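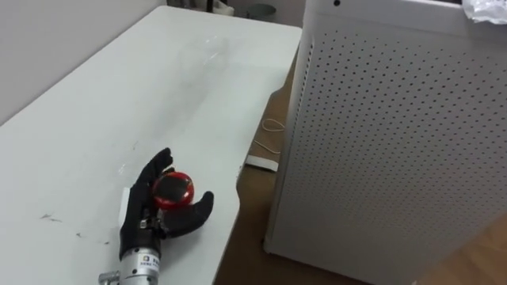

Back from Sestisley. Notes typed up fast before term eats me, so forgive the order.

It was the university's visit day for outside faculty, held in August when the place is empty of students and the parking is free. I went because our dean wants us to copy their "research engagement model" and somebody from the humanities had to go and look at it. Train, 2 changes, then a shuttle bus that dropped us at the wrong gate.

First stop, the Klinhom Building. New. Lots of glass. The ground floor is for "impact." As far as I could work out this means four offices and a wall of screens showing how many times people have downloaded things. Every department has a number up there. Philosophy had 255 for the month and the guide said it in the sort of voice you'd use for a bad blood test. I asked if anyone knew whether the papers were read. She said the system didn't capture reading. Fair enough, neither does mine.

Then a presentation on Prostora, the software they use for annual reviews. You log everything: articles, talks, media, grants applied for, grants won. It gives you a score out of 1,000. Teaching goes in under "other activity," along with fire drills and, I think, jury duty. A historian near me asked where a book you have been writing for six years would go. There is a box for it, but you have to put in an expected date, and if the date passes the box turns orange. She wrote that down and underlined it.

45 minutes on this. No coffee.

Lunch was better. Sandwiches, decent soup. Ended up with a group of their own people, mostly mid-career, and they were a lot more open once the slides were off. One has stopped doing book reviews altogether, no points. Another still does them and enters them as "consultancy." Nobody I talked to hated the place. They like their collegues, they like the library, they're tired. The younger ones have never known anything else and were puzzled by my questions about sabbaticals. You apply for them with a list of outputs, in advance. I said surely if you know the outputs you don't need the leave. Long pause. Then someone passed the cake.

Afternoon was the library and this alone was worth the trip. Old reading room, long desks, green lamps, a whole bay of bound journals they've somehow kept off the disposal list. Pulled down a volume from the seventies and lost half an hour in an argument about promising that went on for three issues, with the two authors getting ruder each time. Neither one had a grant, from what I could see in the footnotes. Nearly missed the closing session.

Closing session: the Urkine Fellowships, which pay for a year off teaching. Sounds great. The catch is quarterly reports and a public event at the end of each one. I asked what happens if a fellow changes her mind halfway and decides the question was the wrong question. They said there's a form for change of scope. I said what if there's no new scope yet. They said they'd get back to me. As of September 1, 2021 they haven't, though it's a busy time of year and I did write my email adress badly on the sheet.

What I'll tell the dean: take the reading room, take the soup, leave the score. If we must have a screen in the lobby, put the bus times on it. I also want to say something about the fellowship idea becuase the money part is good and we could do it without the reports. Will try to get that on one page.

Practical stuff for anyone going next year. Use the north gate. Bring a sweater, the Klinhom air conditioning is fierce. The library asks for photo ID and a staff card won't do. Last shuttle leaves before the closing session is over so share a cab to the station, there were roughly a dozen of us standing out there looking for one.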